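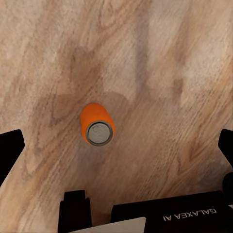 Progress report no. 2, Badance
To: Hanane El Ouafi, Fonia
From: Fidelina Londoño
February 28, 2022

Hi Hanane,

You asked me to keep these readable, so I'm going to write it the way I'd tell you over the phone (and you can skip to the money part near the end if you're in a hurry, I won't be offended).

The short version is that the demo is out, people are playing it, the save system is finally fixed, and we're behind on the fourth chapter. Everything else is on track or close enough that I'm not losing sleep.

The demo

We put the demo up in December, a little later than we told you in the first report. As of this morning it's been downloaded 3,627 times, and 495 of those players finished it, all the way to the lighthouse and the credits. I was hoping for more finishers. Zhuoran was hoping for fewer, since he thinks the last rhythm section is too easy, and we've been going back and forth on that for weeks!

Where people quit is pretty clear. It's the ferry level. You have to keep the beat with your left hand and steer with your right, and the game doesn't explain that the steering only counts on the off-beat. We all knew that because we built it. Testers didn't, so they mashed buttons, hit the pier and closed the game. Zhuoran has rebuilt the opening of that level so the first stretch has no obstacles at all, just the music and the water, and the prompts show up one at a time. The new version goes up with the next patch.

The other big complaint was controller lag on older laptops. We've added a calibration screen (you tap along to a click and it works out your delay), and the few players who wrote to us about it have said it helps. It's ugly right now. Lihua has promised me a nicer one.

Saves

I owe you an update here because I was so gloomy about it last time. The bug that wiped progress when you quit in the middle of a song is gone. It came down to two parts of the game writing to the same file at once, and Zhuoran ended up throwing out the old code and starting over. That cost us most of the time we'd set aside for chapter four, but I'd make the same call again. Old demo saves won't carry over to the new build, and there's a message on the title screen that says so.

Art and music

Lihua has finished all the backgrounds for the first three chapters and is now on the character animation. The dance moves take longer than we planned. She draws each one by hand and then has to retime it once the song is locked, and a couple of songs got faster after she'd already done the drawings (my fault, I asked for it). We've agreed that tempos don't change anymore once she's started. I've written it on the wall.

Sveva De Luca has delivered 9 tracks, all mixed. The market song is my favorite thing in the game, it has this stumbling accordion part that people hum when they leave the room. She's recording the last of the live percussion next, and then she only has the ending left. I've asked her for two versions of that one, a quiet one and a loud one, because I can't decide what the final scene wants and I'd like to hear both with the animation running.

Chapter four

Okay, the late one. The story is written and the level layouts exist as gray boxes you can play through, but there's no final art and only one song is hooked up. According to the schedule in our application, it should be playable start to finish by now. It isn't, and I'd guess we're a month off.

What we'd like to do is drop the rooftop race. It was always the most expensive part of the chapter, it needs its own camera and its own set of animations, and the story works fine if the sisters just walk home instead. Zhuoran is a bit sad about it, I'm a bit sad about it, and Lihua is thrilled. I know the race was mentioned in the pitch, so please tell me if Fonia has a problem with this before we cut it for good.

Publishing and ports

We had two good calls with Zalumen about handling the console version. They've played the demo and they'd want the calibration screen redone and full remapping of the buttons, both of which we were going to do anyway. Nothing's signed. I'll send you the terms before we agree to anything, as our contract with you says.

Translation into Spanish and Chinese is being done by Cao. They have the text for the first three chapters and have already sent back a long list of questions, mostly about puns. I've rewritten some of the puns and killed a few others.

Money

We've spent what we said we would on art and music, and more than we said on programming, all of it down to the save system. I've covered that by not going to the spring trade show, which saves us the booth, the travel and a lot of printed stuff. There's no request for extra funds in this report. The spreadsheet is attached, and the second tab has the receipts by person.

What's next

The patch with the new ferry level goes out first, then the calibration screen, then everyone moves to chapter four until it's playable. I'd like to get you a build of that before the next report so you can see it for yourself instead of reading me going on about it. If you have a controller handy, use it, the keyboard controls are still rough.

Two things I need from you: a yes or no on the rooftop race, and the new version of your logo for the credits (the one we have is blurry on a big screen).

Thanks for being patient with us on the dates. Call me any time in the afternoon.

Fidelina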